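Blow-molded cases: who still keeps everything in the original slots?
Hand Tools and Storage > General Chat
Page 1 of 1

plundside_pete
Joined: September
Posts: 400

OK, I need to gush for a minute and my family has heard enough of it. I finally went through the hall closet and decided that the black plastic tool case is going to be used the way it was made to be used. Every tool in its own molded spot, lid closed, on the shelf, done. And I love it! I did not expect to love it this much.

For years I treated the case as a bucket with a lid. Stuff got tossed in, the latch wouldn't catch, and I'd carry it around hugged to my chest like a bag of groceries. Now I can open it flat on the table and see what's missing right away. Last night it was a screwdriver, and I knew where to go looking (back porch, under the plant stand, don't ask).

So who else does this? And do you put things back as you go, or all at once when the job's over?

gravelbike
Posts: 2260

All at once, every time. If I try to put things back in the middle of a job I just end up taking them out again a minute later. I spread everything out on an old towel, do the job, then load the case while the coffee's brewing. It's a nice little ritual.

Fair warning, you will become the person who gets annoyed when somebody borrows the pliers.

plundside_pete

Already there, lol.

oddlots_and_ends
Posts: 500

I'll be the grump. I can't stand those cases. The slots fit exactly what came in the box and nothing else, so the day you replace one tool with a better one, you've got a hole that's the wrong shape for anything you own. I threw mine out and went to a canvas roll. Rolls up small, takes whatever I put in it, and I've never had to fight it to close.

Plus the cases take up so much room for how few tools they carry. Half of it is just air and plastic.

gravelbike

Half of it is air, sure, but that air is why I can find my stuff. I had a roll too. Everything slid down to one end and I had to unroll the whole thing on the floor to get at one screwdriver.

oddlots_and_ends

Then it was a bad roll. A good one has a flap that folds down over the tops before you roll it. Nothing moves.

mintcan
Posts: 3

Hi all, new here. I just bought my first apartment tool set, a Jakberg, and I'm so excited about it that I've hung two pictures I didn't need to hang. Question though: I took everything out to look at it and now I can't work out where some of it goes. The screwdrivers were easy but the wrench has me stumped. I've tried it both ways around and the lid pops back up. Is there a trick?

plundside_pete

Welcome! Oh, this is my favorite kind of question. Yes, there's a trick, and it's to stop looking at the tool and look at the hole. The wide end of the slot is for the head of the wrench and the long part is for the handle. With an adjustable one, close the jaw all the way first. If it's even a little bit open it'll sit proud and the lid won't come down.

Then lay the head in and push on the handle until it seats. Cushioned grips take a firmer push than bare metal, so don't be shy. I do the lid first, while the case is lying wide open and flat on the table. 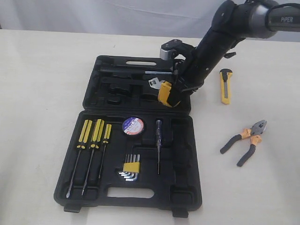 Once the lid side is full I tip it up halfway and give it a gentle shake before I start on the bottom. Anything that drops out wasn't in all the way. It takes no time and it saves you the awful moment when you close the case and hear something land on something else.

For the bottom I go longest to shortest. The long screwdriver pretty much tells you where it lives, and the others fall into line after that.

mintcan

THE JAW WAS OPEN. It closes! Thank you so much, I've been leaning a cookbook on top of it for two days.

gravelbike

We have all leaned something on top of it. Mine was a paint can.

hayfever_heights
Posts: 400

Pete's got it right about the jaw, but I'd go the other way on the order. Bottom first, lid last. If I load the lid first, it's sitting there heavy while I'm working on the tray, and on my table (small, drop-leaf, wobbly) the whole case wants to slide toward me. Bottom first keeps it planted.

Also, take a picture of it with your phone when it's full, and keep the picture. My old Hayashi set has a couple of slots so alike that I mix them up every single time, and the photo settles it.

plundside_pete

Interesting, I never had mine slide. I wonder if that's a table thing. The photo idea is great, I'm stealing it! I might even print one out and tape it to the outside.

oddlots_and_ends

So to recap, you need a photo, a shake test, a loading order and a cookbook. I unroll my roll and I roll it up again.

hayfever_heights

And yet here you are on page 1 with the rest of us — admit it, you miss your case.

oddlots_and_ends

I miss the handle. I'll give you the handle. Carrying a roll up a ladder is no fun.

gravelbike

One real problem with the molded ones, to be fair to oddlots: the little clips that hold small stuff wear out. My hex keys haven't stayed put in ages. I ended up cutting a strip of shelf liner and tucking it under them, the bumpy rubbery kind. They grip great now and the lid closes fine over it. You can get a whole roll at Girnthorpe hardware for the price of a sandwich and you'll use it in every drawer you've got.

mintcan

Would that work for a slot that's too big? I want to swap the tape measure for the one my neighbor gave me and it rattles.

gravelbike

Should do. Fold it over until it's snug. If the slot's much too big, try a bit of foam from a shipping box, cut a hair bigger than the gap so it has to squeeze in.

plundside_pete

Foam works really well. I did that with a stubby flashlight that has no business being in my case at all, and now it's the thing I reach for most. Cut it with a bread knife, long slow strokes, and you get a clean edge.

hayfever_heights

Wait, the good bread knife?

plundside_pete

The other bread knife.

oddlots_and_ends

Edited 28/05/2025: OK, I went and looked at the cases at the store today. I am only looking. The one I liked had the deep kind of slots where you can get a finger in behind the handle to lift it out, and that was always my other complaint, having to pry things loose with a second tool. Does anyone have one like that, and does it hold up?

gravelbike

Yes, and get it. Mine's been down the basement stairs on its own once and nothing came out.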